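On the Sorting of Small Components

05/07/2023

The present entry continues the series on the upkeep of a small electronics bench, which began last October with some remarks on soldering irons and has since wandered rather further than its author intended. Several readers have written to ask how salvaged parts are kept in order once they have been taken out of their original housings. The question deserves a proper reply, and I shall attempt to give one.

My own collection was acquired in a single purchase. When the repair shop in Pagano closed, its owner, Ermanno Benedetti, offered the remaining stock in three crates. An inventory was supplied. It listed 156 items, of which a good many were described only as "various". Solenoids, round circuit boards and lengths of harness had been packed together, and the first evening was spent separating one from another.

The principle adopted is a simple one. Parts are first placed on a tray lined with white paper, and from there they are assigned to yellow trays according to type. White paper is inexpensive – a pack of 500 sheets will serve for years – and a dropped washer or a loose spring is readily found against it. The metal tray has a raised rim, and it may be wiped down at the end of a session.
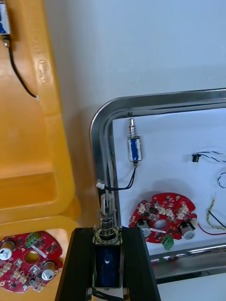
Solenoids require a little more patience than their size would suggest. The push-pull type has a plunger, a spring and a coil, and each of these should be looked at before the part is put away. The plunger should travel freely when pressed with a finger. The spring should sit squarely. The lead should be followed along its whole length to the connector, as a nick in the insulation is easily overlooked. A part should never be lifted by its wire. I was taught this by Lucrezia Bortolotti, under whom I studied at the evening institute in Burier, and I have regretted every occasion on which I disregarded it.

Where the resistance of a coil is in doubt, it may be measured with an ordinary multimeter and the value written on a paper tag. I use tags from Dedis, sold in boxes of 100, which take pencil well. Ink has a tendency to smear.

Round boards are a separate matter. They should be laid flat and should on no account be stacked face to face, for the taller components will catch on one another. It is advisable to handle them by the outer edge or by the central hole. Any lead still plugged into a board should be noted before it is removed, together with the position of the connector. I did not do so with the first board from the Pagano crates, and the correct arrangement has yet to be established.

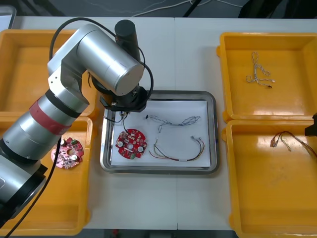 Wire harnesses are left until last. A twisted harness is best kept twisted, and should be laid out at length instead of being wound tightly round the hand. The connector is then inspected for bent pins. Harnesses without a known partner are given a tray of their own, which in my case fills more quickly than any other.

With regard to the register, I continue to use a ruled ledger. The Nollow parts cabinet, which was recommended to me by two correspondents, is said to hold 2,000 small items, and I do not doubt that it would be of service to a larger workshop. For the present purpose it seems excessive. The ledger has a column for type, a column for condition and a column for the tray, and the last of these is always completed in pencil.

Two of the three crates have now been dealt with. The third contains mostly relays and will be taken up in the next entry, provided that a suitable contact cleaner can be obtained. Readers who have experience of cleaning older relays are invited to leave their recommendations in the comments.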